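Open day at the Moltow linen mill

I'd been meaning to go for years and kept missing it, so when Aino Rantala rang to say she had a spare seat in the car I said yes before she'd finished the sentence. Sunday, October 7, 2018, pouring with rain, and still the queue went right back to the bridge! We'd had the sense to bring flasks.

They let you in by the old carding shed and you're given a sticker for your group. Ours was led by Pentti Turunen, who worked the looms for 44 years and talks over the noise of them without seeming to raise his voice. He showed us the flax as it comes in (it looks like something you'd sweep off a stable floor) and let us pull it through the combs. Mine came out a tangle. Aino's was lovely, naturally.

The weaving floor was the bit I'd come for. Only two looms were going but you feel them in your teeth. I stood there far too long and lost my group, then tagged along with the next one, who were mostly from Brorach and very good company. 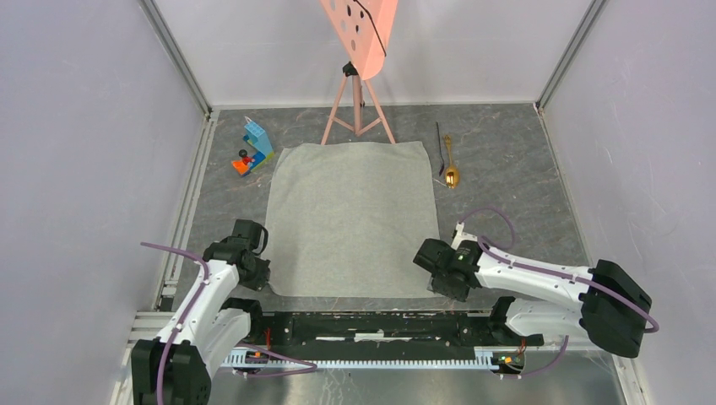
Lunch was in the dye house, barley soup and rye bread, and I had seconds. I got chatting to Aisyah Osman, who weaves at home and had driven down that morning to look at yarn. She told me to wash new linen three times before cutting it, and I've been doing it once, which explains my kitchen curtains.

The shop is upstairs and the stairs are steep, so mind yourself if your knees are like mine. Seconds are in the baskets at the back. I bought two tea towels and a bundle of offcuts for £8, and then went back for another bundle while Aino was paying.

Parking is in the field behind the chapel and it was a bog by three o'clock. A kind man in a tractor was pulling people out. They're opening again in January for the spinning weekend, and Aino has already put our names down.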